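Datasets > Household > tustanard-laundry-diaries

Search this repo Go All files

# Tustanard laundry diaries

Diary entries about washing, drying and putting away clothes at home. 198 rows, 12 columns, one CSV. Collected in April by Amerley Dogbe and Yu-ting Huang, typed up from paper.

## Whats in it

- entry_id, household, day, start_time
- fabric (free text, messy, "cotton?" shows up a lot)
- wash_temp, dry_method, dry_hours
- ironed (y/n/blank)
- stored: hanger, drawer, chair, other
- notes, typist

Blank means the person left it blank. Not zero. Please don't fill with zeros.

## Known problems

9 rows have a dry_hours over 100. Left as is, could be a towel forgotten on the line, could be a typo. Wash temp is mixed F and C in the Kyei households, no unit column yet. Wednesday entries are heavy becuase that's when the sheets went out.

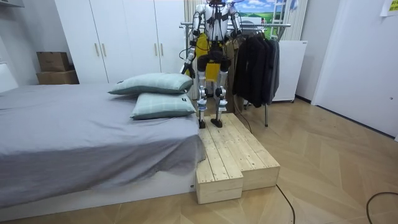
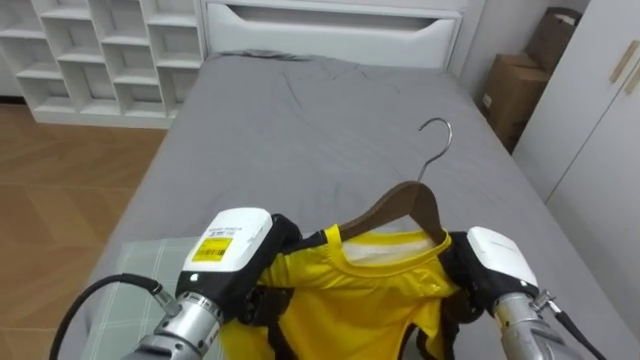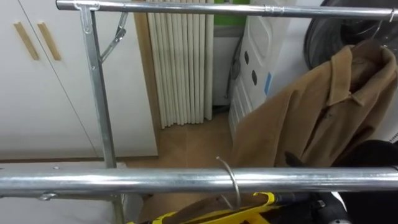 Abena Dankwa wrote in to ask why "chair" is its own storage value when "floor" got folded into other. Her point was that half the notes mention the floor, and anyone studying clutter will want it seperate. Fair. Split planned for next version, old codes stay in a backup column.

## Using it

Read as UTF-8, some notes have accents. Household letters are shuffled, don't try to match them to the Caltar set, they won't line up.

Free for teaching and research. Fixes to Afonso Macedo, with the entry_id please.

## To do

- unit column for wash_temp
- spelling pass on fabric
- second typist check, only the first batch done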